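Trial Period

The kit came on February 2, 2024, in a carton with Stostivdale printed on three sides and FRAGILE on the one that was face down. I signed for it. I had two weeks of free trial, then they'd charge the card.

I write reviews. Kitchen stuff mostly, a vacuum once, blenders, a bread machine I still think about. The site is called Panagiotou Home and it pays by the piece, late. They wanted the Idelbridge arm because people were searching for it. "An extra hand for the home desk." That was the line on the product page. Fetch, hold, pass, sort. Eleven tasks out of the box and it learns the rest from you, so they said.

Bolts. So many little bags of bolts. I got it standing by dark and went to bed without plugging it in.

Next day I plugged it in. Green light. Setup ran in a terminal, pages of it, white text going by faster then I could read. I made coffee. When I came back it had stopped on a line that said READY and I said ready for what, out loud, in my own apartment.

Things I wrote down that first week:

Passes a pen. Fine.
Holds paper down while you sign. Fine, weirdly nice.
Drops grapes. Do not try grapes.
Quiet at night. Quieter than the fridge.

The support line was in Brellivbridge, two hours ahead of me, and the woman who picked up sounded like she was eating. I asked how you teach it a new task. You show it, she said. Show it what? Whatever you want moved. Something light, something with edges. Not glass. She said start with a box — everybody's got a box.

I had a box. I had the box, from the shoes I bought in the fall when I was going to start playing tennis again. Before the move. I played once. My sister got me to go and then my sister got the job out west and that was tennis. I'd kept the box for receipts, and then I didn't keep receipts, so it was just a box.

You take hold of the arm and walk it through. It gives a little under your hand, like a dog that's decided to trust you. Over, down, close, lift, across, down, open. Then again. Five times, the manual said, and do each one a bit diffrent so it doesn't learn only the one spot. I did eleven. I don't know why, it was raining, I had nowhere to be.

Sent the editor a photo that night with a line for under it.
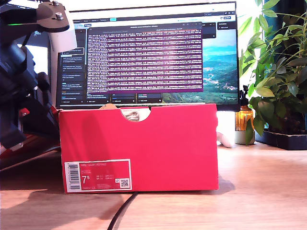 Day six with the Idelbridge, teaching it boxes. My desk, my plant, size 7.5.

She wrote back: can you cut the shoe size. Then: is that what you do all day. I didn't answer the second one.

It got the box on the third try by itself. Slow. It came down over the thing like it was thinking, and stopped, and I held my breath — me, over a shoebox — and then it had it. Up. Across. Set it down nearly straight. I clapped. I want that in the review and I know it'll get cut.

Called my sister after. Four rings, voicemail. Told the voicemail about it, the whole thing, how it waits if your hand is in the way. Asked if there was a court near her place.

Second week I wrote it up. Setup too long, manual badly translated, cable too short, grip good, grapes bad. Three and a half stars. The return label was in the bottom of the carton where they said it would be. I put it on the counter, then I put it in the drawer with the takeout menus.

She called back while I was typing the last line. I let the arm hold the page down and picked up.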